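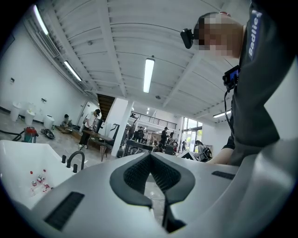
House rules for a shared room with hand-held grippers

Posted in Robotics Practice, December 6, 2023

We record bathtub tasks with hand-held grippers in a big shared showroom. I have to write one page of rules before March. What belongs on it, and does any standard cover this?

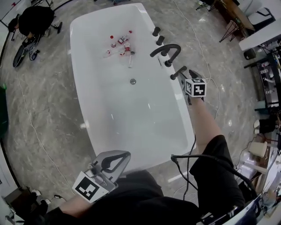
Kerr_bench
Start with cables. Most of our write-ups at Kodby were for cables, so our page gives them the most space. A white cable lying across polished gray marble is easy to miss, so tape it down or route it behind the tub. Black ones looping off a gripper should be clipped to the arm.
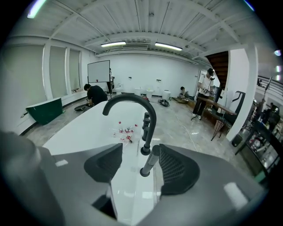

Do the rules apply if there is no robot arm in the room?
They should. Write them for the people holding the tools and for anyone walking past.

stotholm2132
keep it short, nobody reads page two

Monema_ops
I would add a reset rule. Same bottles every time, caps on, and write down which ones you used. We stop every 40 minutes for a 15 minute break, headgear off. 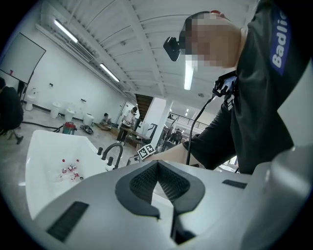

Log the breaks too – ours go on the same sheet as the resets. As for a standard, I don't know of one that fits hand-held work exactly. We began with our general workplace safety rules and added a page of our own.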